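Print
E-mail

3.2 Release timing of mid-range phones

We tracked launch rumors for two handset makers, Rotum and Kendora, over one sales season beginning in May. Of 4,000 posts collected, 2,000 named a specific model. Chipset and battery size were the details most often given. 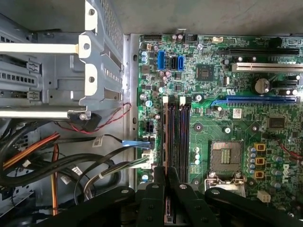 3.3 Coding of the posts

Each post was coded for model name, chipset, price and launch window. Posts that repeated an earlier claim word for word were kept but marked as copies.
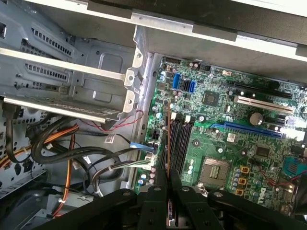

Battery claims were the hardest to code, as many posts gave a range. Chipset claims were simpler. A desktop board sits in an open case and can be read by its owner, but a phone's processor is sealed in, and buyers depend on what the maker or a tipster reports. We therefore scored chipset claims against the launch sheet only.

Prices were compared before tax. The Kendora Zatar had 14 separate price claims, the widest spread in the set. 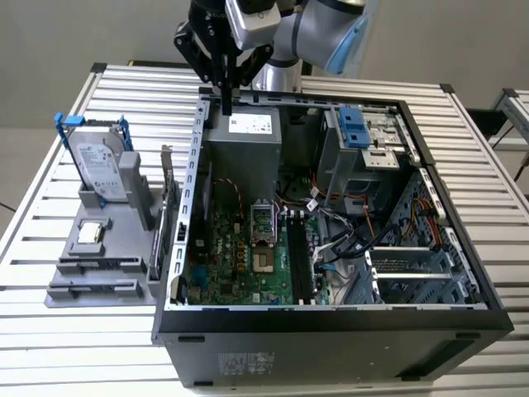

Dayana Ochoa objected in written comments that prices before tax hide the gap between regions, and asked for a second table by market. Edem Zakaria agreed, and we added one for the Rotum models.

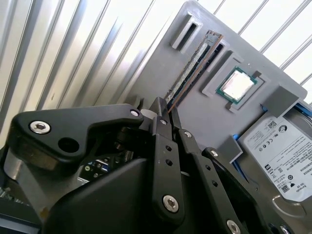
Figure 4. Memory module held in a gripper.

Claims posted after the launch date were dropped.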